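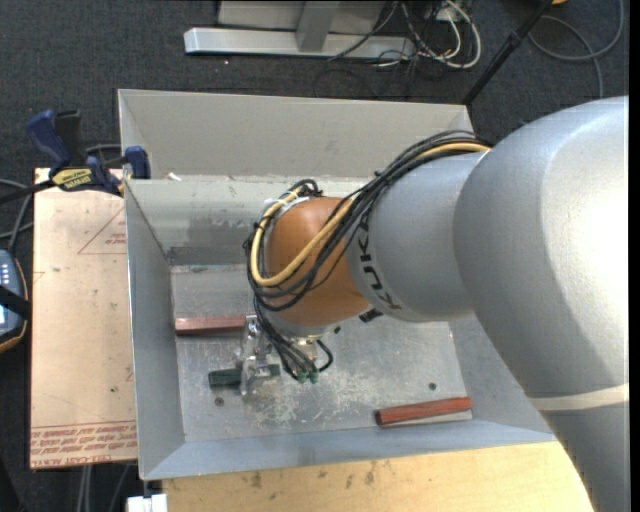
March, pouring spout notes, second round. The new silicone collar for the Urnstead decanter stopper came out of the mold this morning and I am so pleased with it! The old one let go of the glass every time the bottle went past horizontal, and this one just hangs on. Shanthi Kanagaratnam wanted to know how the trial pieces should be laid out for her, and I said unlike the three little bars in the gray sheet-metal bin: all in one place, one shape, no mixing of batches. She has the first batch now.

Drip test, 9:40 am. Water first, then the cheap red. Collar A (softer mix) gave a clean cut-off at slow pour and one hanging drop at fast pour. Collar B (firmer mix) no drop at either speed, but it takes a real push to seat it, and Malsha Chowdhury with her smaller hands had to brace the bottle against her hip. Not good for a dinner table. Want something between the two. Pranab thinks we can keep B's hardness and take a hair off the inner rib. I like that a lot and would try it before remixing anything.

Lip shape: the sharp edge wins, no contest. The rounded one looks prettier and runs down the neck like a gutter. Jahangir Fakir's version with the tiny undercut is the best so far - wine breaks off right at the edge and you can hear it stop. Lovely thing. Wiped the neck with white paper after every pour and kept the papers, they are clipped inside the back cover.

Open and close: collar A is at 3,000 cycles on the lever and the seal still holds air overnight. The lever itself has a bit of side play that I don't remember from the start, so somebody please measure a fresh one. I should have done that before I began, my fault.

Luden sent their cork-topped sample. Nice in the hand, smells of glue. Left it on the windowsill with the cap off, will sniff again after lunch.

2:15 pm. Still glue.

Dishwasher: Selvanayagam stopper went through 40 washes, top rack. Color fine, spring fine, a white bloom on the underside of the collar that rubs off with vinegar. Ours goes in next, same rack and same detergent, please don't swap the brand halfway like last time.

To do
- trim inner rib on two of the B collars, Pranab
- fresh lever, measure side play
- ask Nilmini Kodikara if the undercut can come out of the mold without tearing
- repeat fast pour with olive oil, because the oil bottle people will ask
- more white paper

Oil tried quickly at the end of the day with the undercut lip, one bottle only. Small drip, slow to form. Need to do it properly with the bottle at room temperature, this one had been by the door.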